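Student Project Report: Sorting Out the Legend Panel in Ravano
Ljubica Atanasov
Supervisor: Zdenka Đorđević
Submitted 15 January 2026

Where the project came from

When I first opened Ravano in my second year, I thought it was one of the nicest little charting programs I had ever used, and I still think so, which is perhaps an odd way to begin a report that is mostly a list of things I wanted to mend! For anyone who hasn't met it, Ravano takes a table of figures and draws charts from it, and it was written by earlier students on our course on top of a drawing library called Kuseo. It is passed down from year to year, rather like a good coat, and each of us is asked to take one part of it and leave that part in better shape.

My part was the legend, the small panel beside a chart that tells you which colour belongs to which set of figures. I chose it because I had lost most of an afternoon to it once, trying to work out why two lines on my chart had the same name. (They didn't. The panel had cut both names short at the same letter.)

What was wrong with it

Before touching any code I went through the old bug reports, which are kept in a tracker called Tresar and go back further than I had expected. Many were duplicates, and a fair few were really questions, but once I had grouped them I was left with three real faults. Long names were cut short with no way of reading the rest. The panel redrew itself from scratch each time a filter changed, so that on a big table it flickered and then lagged. And the order of the entries could change after a saved chart was opened again, which upset people more than either of the others, judging by the tone of the reports.

Zdenka Đorđević suggested that I begin with the order, even though it looked the dullest, and I am very glad I listened to her. The cause was that Ravano saved the colours and the names in two separate lists and matched them up again on loading. If a set of figures was hidden when the chart was saved, the lists came back with different lengths and everything below the gap moved up by one. I changed the file format so that each entry keeps its name, colour and position together, and wrote a small converter for older files.

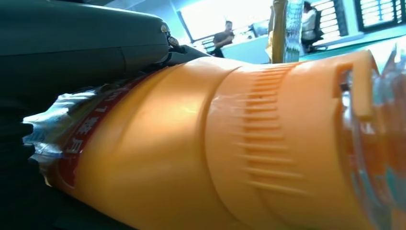

The converter took me far longer than the change itself. Old files come in more varieties than I had allowed for, and some had been made with Duman, the program that came before Ravano and which I had only ever heard spoken of. I gathered 200 saved charts from the shared course folder and ran every one of them through the converter overnight, then looked at the failures over breakfast. The first run was rather humbling. By the end of November all of them opened with their entries in the right order, apart from a handful that would not open in the old version either, and I have listed those in the appendix.

Long names and slow redraws

For the long names I tried wrapping the text first, and it looked dreadful, with the panel growing taller than the chart. In the end I kept the shortened names but cut them in the middle, so that the start and the finish both show, and added a tooltip with the full name. I also made the panel's edge draggable, which wasn't in my plan at all, but I had the mouse code open in front of me and couldn't resist.

The redrawing was the part I had been most nervous of. Kuseo lets you mark a piece of the screen as changed and draw only that piece, and the legend simply wasn't using it. With a test table of 400 series, changing a filter used to freeze the window for roughly 30 seconds on my old laptop. It now answers quickly enough that I stopped bothering to time it, though I know I should have kept proper measurements for this report, and I'm sorry to say I only have the earlier figure.

What is left to do

Keyboard control is still poor. You can reach the panel with the Tab key, but you can't move between entries once you are there, and I would love whoever takes this on next to start with that. The printed version of the legend also ignores the new panel width. My notes on both are in Tresar under the legend heading, along with the test charts and instructions for running the converter on a whole folder at once.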